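How to Start a Small Prayer Night on Your Campus

Posted in Campus Life, December 2024

A friend asked me last week how our prayer night at Ziscombe got going, and I gave her such a rambling answer over lunch that I promised to write it all down properly. So this is me, writing it down (and probably still rambling, sorry). We meet in the basement lounge of Bevan Hall, we sing a little, we pray a lot, and somebody usually brings cookies. If you have been feeling a tug to start something like that where you are, I hope this helps you take the first step.

Before you begin

Find one other person. I know you may be picturing a full room with candles and a good guitar player, but please start with one friend who will pray with you about the idea itself. Évan Bailly and I met in the stairwell of our dorm before breakfast for most of a semester, and those mornings are still some of my favorite memories of college. We would read a psalm out loud, trade requests, and then run to class with wet hair.

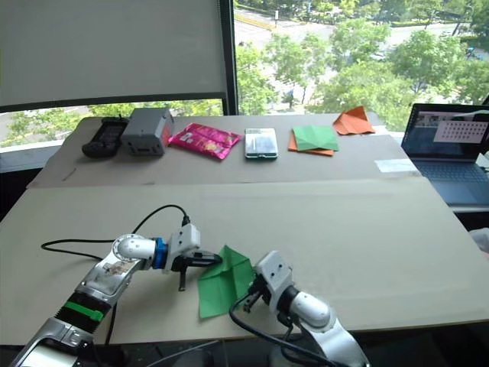
Keep a notebook during this time, too. Write down the names of people who come to mind while you pray, because those are very often the people you should invite first. My notebook was a spiral one from the Pokard bookstore and it is falling apart now, but I still pull it out when I get discouraged.

Step 1. Talk to the campus office

Every school does this differently, so ask before you hang a single flyer. At ours, the student life desk wanted a one-page form with a contact person, a faculty sponsor, and the room we hoped to use. We asked a chemistry professor who sang in my church choir to be our sponsor, and she said yes before I had finished the question! Ask about quiet hours as well. Drums are wonderful, but they carry.

Step 2. Pick a room and a time you can keep

Smaller is better at the beginning. We were offered the Flurkov Auditorium, which seats 300, and I am so thankful we turned it down. Six people in a lounge feel like a family, and the same six in an auditorium feel like they came on the wrong night. Choose a time that doesn't fight with dinner, practice, or the big campus service, and then stay put. People will forget you exist if you keep moving around.

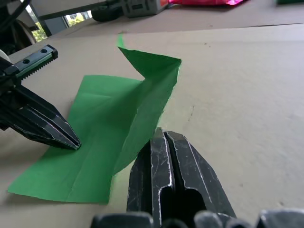
Step 3. Plan a simple order for the evening

You will want some kind of shape to the night, even a loose one. Ours looks like this:

Two songs everybody knows
A short reading, usually a psalm or a few verses from one of the Gospels
Quiet for a few minutes, with the lights lower
Prayer in little groups of two or three
One last song, and then snacks

Print the words to the songs in a large size, or put them on a screen if your room has one. It is hard to relax when you are mumbling along to a verse you have never heard. As for the quiet part, it will feel very long the first time you lead it. Let it be long. I used to jump in and fill it with chatter, and a couple of people gently asked me to stop - they were right, too.

Step 4. Invite people one at a time

Flyers are fine and we made some, 36 to be exact, and taped them up all over the science building and the dining hall. Most of the students who came that first night, though, came because one of us had asked them face to face. Offer to walk over together. A new person is much braver about a strange basement when there is someone beside them at the door.

Be sure to say plainly that they won't be called on to pray out loud. Plenty of people would love to come and sit and listen, and they are every bit as welcome as the ones who sing at the top of their lungs.

Step 5. Share the work early

I led everything myself for far too long and was worn out by December. Let somebody else choose the songs, let somebody else read, and hand over the whole evening now and then, even if it goes a little sideways. Finals week is a good time to try a shorter version with only the reading and the prayer. Ours ran half as long as usual, and the students who had exams in the morning told us they were glad of it.

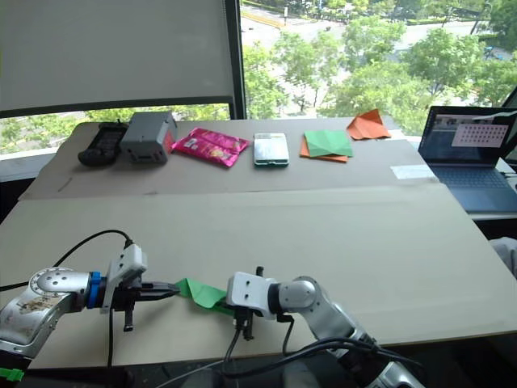
Évan Bailly thinks I should have put this step first. He says he would gladly have read the psalm from the very first night if I had only asked him, and that new leaders should hand out a job before they feel ready to. I've told him he can write the next one of these. In the meantime, if your group is stuck on finding a sponsor or a room, leave a note in the comments and we'll both be praying for you.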